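Claim Construction in a Small Patent Dispute: Dodilix v. Ardeleanu
Term project, Introduction to Patent Law, Soltville

1. Question

Our project looked at how one word can decide an infringement claim. The case file was a classroom dispute between Dodilix and Ardeleanu over a hinged shipping crate. Claim 5 requires a lid "coupled to" the base. Ardeleanu's crate has a lid that only rests on the base.

2. Method

We read the specification and the prosecution history, 199 pages in all, and marked every use of "coupled." There were 32. We then sorted them by whether a fastener was mentioned nearby.

3. Findings

Most uses came with a hinge or pin. In two places the applicant told the examiner that the lid "cannot be lifted free." We think that statement gives up loose lids.

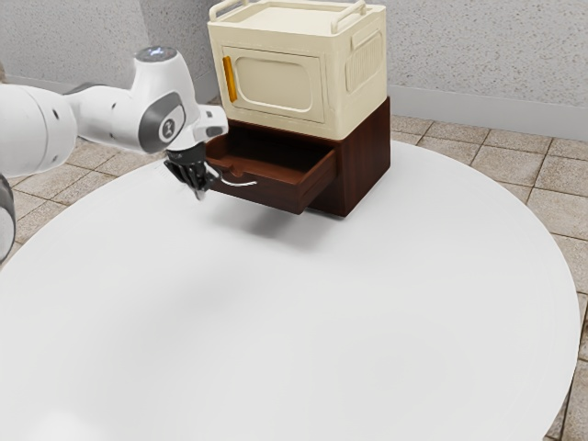 Claim terms are harder to pin down when a product has separate parts. A two-part storage unit standing on a table, for instance, could be claimed as one article or as two -- and the drafter has to choose. The Dodilix drafter chose one article, which narrowed the claim.

4. Limits

We did not look at damages. The Tilisside license was missing from our file, so we left it out.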